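Good Practice Rules for Recording with Hand-Held Grippers in Homes
Project report, Ifeanyi Anozie

3. Rules in use

The first version of our rule sheet was two pages long and had 11 rules. We wrote it in February for the Naneven project, where the task is clearing packaging and bags from a table in a lived-in room. Most of the rules came from the lab and had to be changed once we tried them in a home.

Rule 4 is about grip. The operator takes clear packaging by an edge and keeps any label free of the jaws, so that the label can be checked later. In the lab version the rule said "grip at the center," which crushed thin plastic and hid the print. 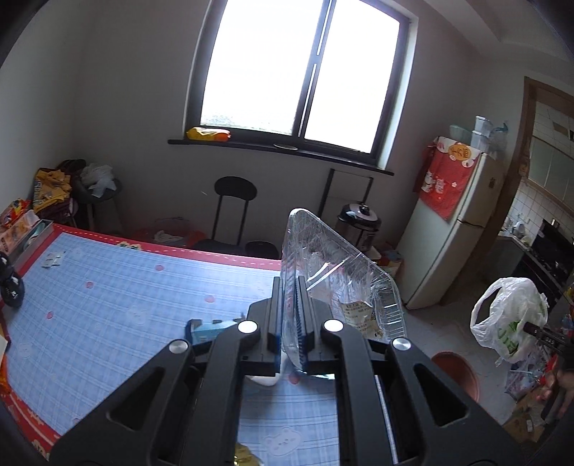 3.1 Privacy and household items

A home is full of things that were not put there for the task. Our rule is that the household is asked before recording, and anything with a name, address or account number on it is put away. Codes and shipping labels count as personal data until someone has checked them. Kisomby, who reviewed the sheet for us, wanted all printed labels covered. We did not adopt this. Covering every label changes how the objects look, and the recordings are then less useful for training.

Furniture and kitchen items stay where the household keeps them. We only move something if it blocks the operator's feet or could fall.

3.2 Soft objects and two tools

Plastic bags needed a rule of their own. They change shape as soon as they are gripped, and a loose flap can hide the thing next to it. Rule 7 now says to close the jaws on the bag, pause, and then lift straight up. If a second gripper is not needed for the step, it is held upright and away from the bag - not resting on the table.
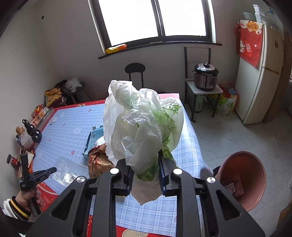

We checked 220 recordings against the rule sheet. Of these, 82 broke at least one rule, and the pause in Rule 7 was the one most often skipped. Operators told us they forgot it when they were working fast. Skullent had suggested a beep to mark the pause, but the beep annoyed people and we dropped it after some 2 hours of use.

The other common problem was stopping the recording too early. The rule said "stop when done," and each operator read that in a different way. It now says to open the jaws, move the tool back from the object, and then stop.

3.3 Open points

We still have no good rule for food packaging that has been opened. The Brandes sheet, which we used as a model, leaves it out completely. For now the operator decides and writes a note in the log.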